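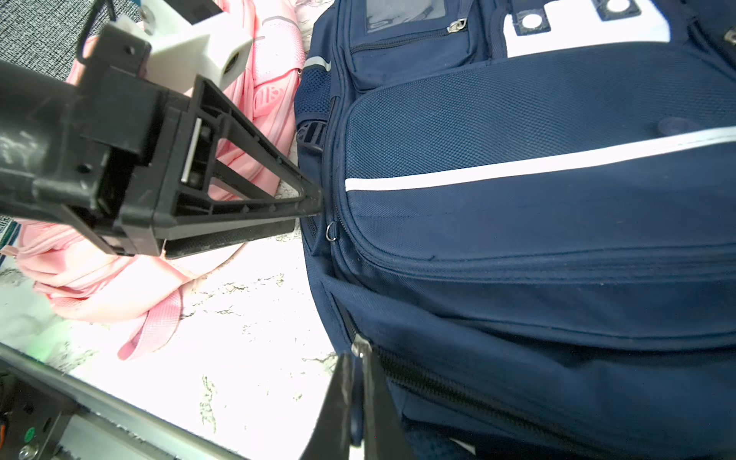

Figure 3. Wrist camera view during a backpack trial. Both gripper fingers are near the navy backpack; a pink backpack lies behind the arm.

4.2 Zipper and strap localization on soft bags

The second set of trials tests whether Keketti can find small graspable parts on bags that have no fixed shape. We used backpacks laid flat on a hard surface, since their parts are small, close together and often the same color as the fabric around them. In Figure 3 the tip of one finger is at the left side seam of the navy backpack, next to a black strap adjuster, and a metal zipper ring hangs from the seam of the front pocket. The adjuster and the ring call for different approach angles, so a wrong label at this stage usually means a failed grasp.

The model was trained on 3,000 wrist camera images from the Lagman set, all labeled by hand for zipper pulls, buckles, adjusters and straps. Training stopped after 20 epochs. We did not add depth data. An earlier version trained in May used depth as a third input, but the readings on mesh fabric were too noisy to help and we dropped them.

We ran 900 trials at the Skomine site. Each trial began with the arm at a random start pose over the bags and ended when the fingers closed on a part or the time limit ran out. A trial counted as a success if the part stayed in the grip through a short lift. The bags were moved by hand between trials, and a second bag was left within view to act as clutter.

Keketti did better than the Vandgate baseline on zipper pulls and adjusters. On shoulder straps the 2 methods gave nearly the same result. Most of the remaining errors fall into one group: reflective strips were labeled as metal parts when light struck them at a low angle. The strip on a front pocket, such as the white one in Figure 3, was a frequent source of these errors. Masking bright regions before detection removed many of them but also hid some real zipper pulls, so the results in Table 2 are reported without the mask.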